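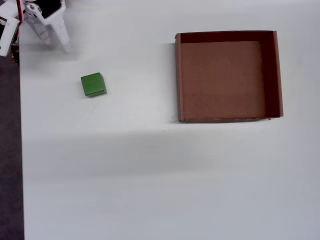
Figure 4. White table surface with a broad gray shadow band across the middle.

4.2 Uneven light on pale work surfaces

Desk lighting standards are usually written in terms of average illuminance over a task area. The average says little about how light is spread within that area, and pale surfaces make the spread easy to see. On a dark desk a drop in light level between two points may go unnoticed. On a white table the same drop shows up as a gray band with soft edges (Figure 4), and users in the pilot interviews often described such bands as dirt or wear.

We measured horizontal illuminance in 13 shared workrooms with white or near-white tables. Readings were taken on a regular grid at table height, with blinds closed and all ceiling lights on at full output. Each room was left to warm up for 90 minutes before the first reading, which is longer than the lamps need but allowed one schedule to be used throughout. Uniformity was calculated as the ratio of the lowest reading on a table to the mean of all readings on that table.

Two room types were compared. In the first, the ceiling was fitted with Drolix linear fixtures running parallel to the long side of the tables. In the second, Flatetti square panels were set into a grid at fixed spacing with no regard to where the furniture stood. The linear rooms gave higher uniformity along the length of a table and slightly lower uniformity across it. The panel rooms varied more from table to table, and the poorest values were found at tables centered below the gap between two rows of panels.

Shelving had a larger effect than expected. Where an open shelf hung over the rear third of a table, the minimum reading fell under the shelf in every case, and moving the table away from the wall restored most of the loss. The position of the person seated at the table was not included in the grid readings. Cheng's earlier correction for body shadow (Yanling Cheng, personal communication) was tested on a subset of the data and then dropped -- it assumes a single overhead source and overstates the loss when several fixtures contribute. 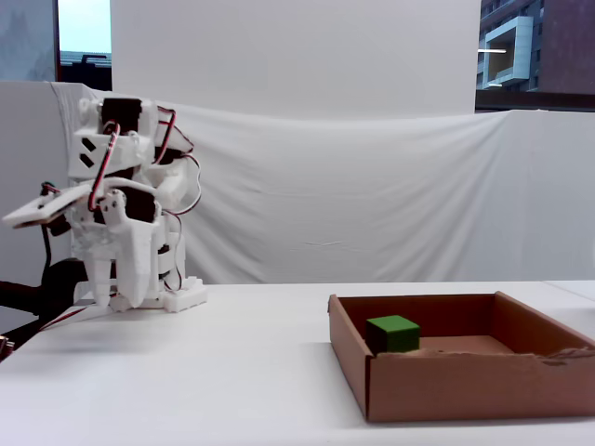

Does a visible shadow band slow down reading at the table?

The effect on reading speed was too small to separate from the normal variation between readers, although comfort ratings were lower at tables with a clear band.

The comfort ratings come from a survey completed by 76 regular users of the rooms. Ratings were given on a paper form before any readings were shown to the respondents. Lower scores were tied more closely to the sharpness of the band edge than to its depth. A wide, gradual change in light level was accepted by most respondents even where the ratio of minimum to mean was poor. Surface finish was recorded as matte or glossy, but there were too few glossy tables for a separate analysis, and the two groups are pooled in the results that follow.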